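From: Rozália Fodor
To: Greston Home Bakers list
Date: Monday, August 17, 2020
Subject: Re: [bakers] Sandwich loaf goes stale by day 2

Jenő Vida wrote:
> I've been making the white tin loaf from the list recipe since
> autumn and the flavour's good but by the second day it's
> only fit for toast. I use plain supermarket bread flour, 60 per
> cent water, and I leave it on the bench overnight in a paper bag.
> Veronika Borbély said to try milk powder. Katalin Kovács told me to
> put it in the fridge. Which is it? Also my crust is going
> hard on the bottom only. Oven is an old Wunia, fan forced, can't
> turn the fan off.
>
> Jenő

Jenő,

Not the fridge. Bread firms up faster at fridge temperature than it does on the bench. Katalin may be thinking of mould, and if you live somewhere humid she has a point, but then you'd do better to slice the loaf and freeze it. I freeze mine in the afternoon of the day it's baked, once it's cold right through. If you bag it warm you get ice on the inside of the bag and soggy patches when it thaws.

The paper bag is most of your trouble. Paper is fine for a crusty loaf you'll finish by tea time. For a soft tin loaf you want plastic, or a bread bin that shuts properly. You lose the crisp crust, but on a sandwich loaf you weren't keeping that anyway.

Then the water. 60 per cent is on the dry side for a sandwich loaf. The list recipe was written by Oluwaseun Okafor for the flour we were all buying from the Adugna mill, and that flour didn't take up as much as the supermarket stuff does. Go up in small steps. With 500 g of flour you're now using 300 g of water, so try 315 next time and 330 the time after that. The dough will be tackier. Wet your hands and leave it alone for twenty minutes before you decide it needs more flour.

Veronika's milk powder does work, up to a point. It softens the crumb and browns the crust sooner, so watch the top. I put in a heaped tablespoon and 20 g of butter. Oil will do if you've run out.
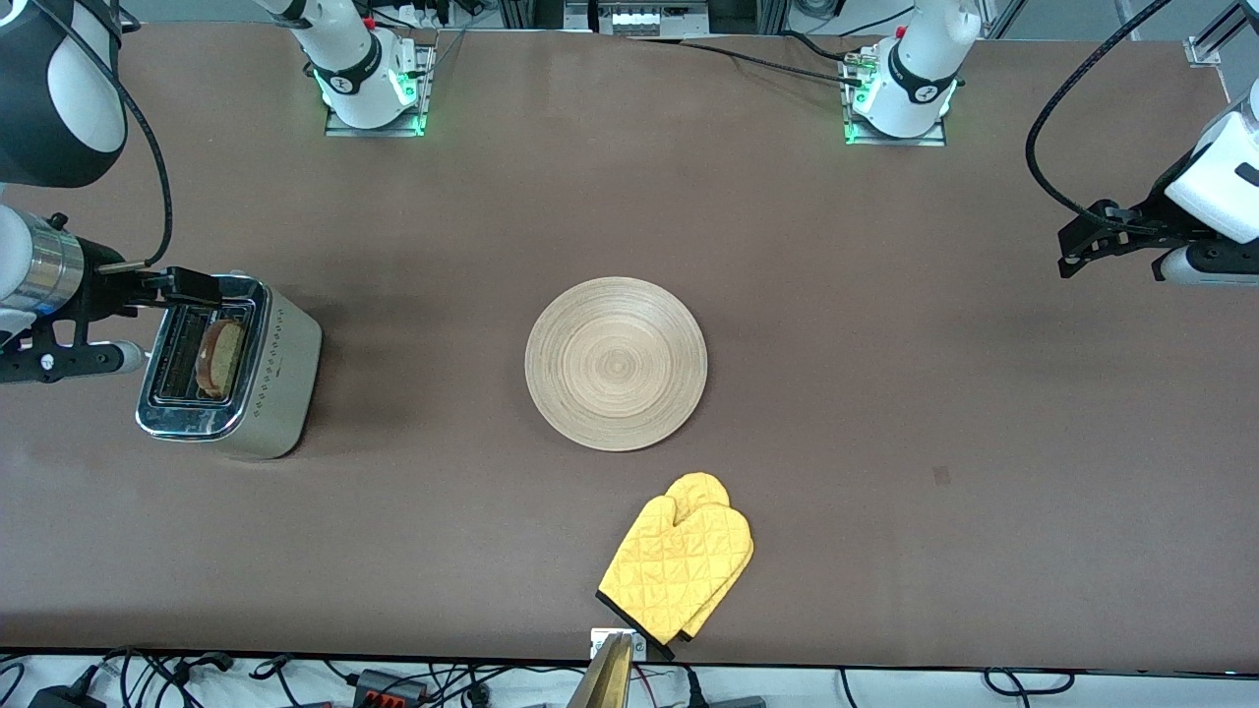

If you want to go further than that, look up tangzhong, or water roux, which some of the older messages call "the paste". You cook a bit of the flour with some of the water or milk until it thickens, let it cool and mix it in with everything else. For your size of loaf use 25 g of the flour and 125 g of the water, and take both out of the main quantities. Stir it over a low heat and pull it off as soon as the spoon leaves a track. My loaves with the paste are still fine for sandwiches on day three, and I've had day four out of one in winter. It's an extra saucepan to wash. I do it most weeks and skip it when I'm short of time.

On the bottom crust, I had a Wunia for years and the lower shelf ran hot. Move the tin up one and put an empty tray on the shelf underneath. Drop the temperature 20 degrees from the recipe, which was written for an oven with no fan. Take the loaf out of the tin as soon as it's baked and cool it on a rack. Mine gets 34 minutes at 180 fan. If you've got a probe thermometer, take it out when the middle reads 94. I suspect you're overbaking, which would dry it out as well. A dark tin will also do it. I gave up on my Urkov for that reason and went back to plain aluminium.

As for day-old loaf, it makes better toast than fresh, and whatever's left after that I blitz for crumbs. They keep in the freezer in a jar and I use them for schnitzel straight from frozen.

Could someone put the old flour notes back in the files section? The link in the welcome message goes to a page that's been taken down. I have a copy of the August ones but not the rest.

Rozália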